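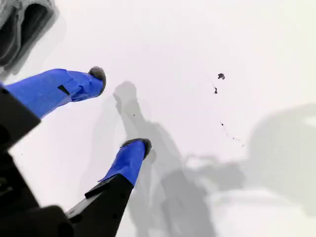 Gripper open over the white surface. Blue tape, grey fuzzy tips, bits of dark debris off to the right.

Soft tips gallery — picking up small stuff from flat surfaces

Quick page for the soft tips work, will tidy it when the write-up is done. Posted 30 August 2020. One picture for now, notes underneath. The rest of the gallery goes up in September once I've sorted the folders, which are a mess.

What we wanted to know: does a fuzzy fingertip make a cheap two-finger gripper any better at small light things on a smooth flat surface? Hard tips tend to push them along or flick them away. The policy is learned from demonstrations, all teleoperated, no force sensing anywhere. Camera only.

Blue tape
Went on for grip at first, stayed on for the vision side. The bare black fingers got muddled with their own shadows and the tip position estimate wandered all over the place. Strong blue is easy to pick out against white. Creases don't seem to matter much. We retaped part way through the demos and worried about it for a day, then trained with and without the later batch and couldn't see a difference worth reporting.

Fuzzy tips
Supplied by Soltix as offcuts, so the thickness varies a bit from pair to pair. They give slightly when pressed down, so you can be a little low on the approach and get away with it. Downside, they collect fluff. Brush them between sessions or you end up carrying yesterday's crumbs into today's trials.

White surface
The easy background, or so we thought. Anything dark shows up straight away, even tiny specks. But shadows show up as well, and a gripper shadow has fingertip shapes in it too. The first model went for the shadow more often than I'd like to admit. Cropping tighter made it worse. What helped was moving the Lumivis lamp between demos so the shadow never fell in the same place, then letting the model sort it out.

Demos
596 kept. Another 116 thrown out, mostly operator slips and a batch where the timestamps had drifted between the camera and arm logs. Recorded on the Merkeo bench, 16 starting poses, same order each session. Should have shuffled the order. Next time.

Result so far
Soft tips beat hard tips on crumbs and lint, clearly. On flat things like paper scraps, no real gain. Hairs and threads are hopeless with either, the fingers close and the thing is still lying there. Tables are in the draft, not here, becuase the numbers still need a second look.

Failure cases
2 main sorts. Closing too early, a finger's width short of the target. And hovering — the gripper opens, lines up, then just sits there until the timeout. Hovering is worse under flat lighting, no idea why yet. Innes (our in-house replay tool) makes it quite easy to step through these, clips to follow.

Still to do
Darker surfaces. Patterned cloth, which I expect to go badly. A proper comparison of old tips agianst fresh ones, as the fuzz wears flat after a while and the later runs may have suffered for it. Also relabel the first week of demos, half the file names say left when they mean right.

Full set of pictures and the draft on the project page when it's up.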